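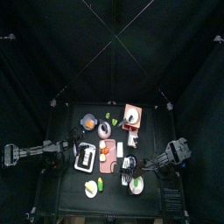

Green curry noodles on a Friday evening

When I moved to this town I could cook only the food of my grandmother, so soups, dumplings and potatoes in every form. Then a small restaurant called Chaiyaporn opened near my bus stop and I ate there so often that I started to be ashamed of the money. So in August I decided to learn the green curry at home.

The first pot was not good. I fried the paste too quickly, it became bitter, and I tried to save it with sugar. We ate it with a lot of rice and did not speak much about it.

Now I do it like this, for 4 persons:

200 g flat rice noodles
2 tins of coconut milk
3 spoons of green curry paste
a handful of green beans, cut short
one aubergine in small cubes
fish sauce, a little brown sugar, juice of a lime
basil, if you have it

Do not shake the tins. Take the thick cream from the top and warm it slowly in a wide pan until you see small drops of oil. Only then put the paste and stir it for a few minutes on low heat. After this comes the aubergine, then the rest of the milk, and the beans when the aubergine is almost soft. I cook the noodles separately and rinse them with cold water, otherwise they stick together and you can lift them all with one fork.

The fish sauce I add at the end, one spoon, then I taste. My husband would like more chilli, but he can put it on his own plate.

I buy the paste at Nalla, the shop behind the post office. They also have fresh lime leaves, but not every week, so I keep some in the freezer. The paste from the supermarket is also fine, only more salty, and then I use less fish sauce.

What was left I ate the next day for lunch, and the noodles had drunk all the sauce. Next time I will keep them in a separate box.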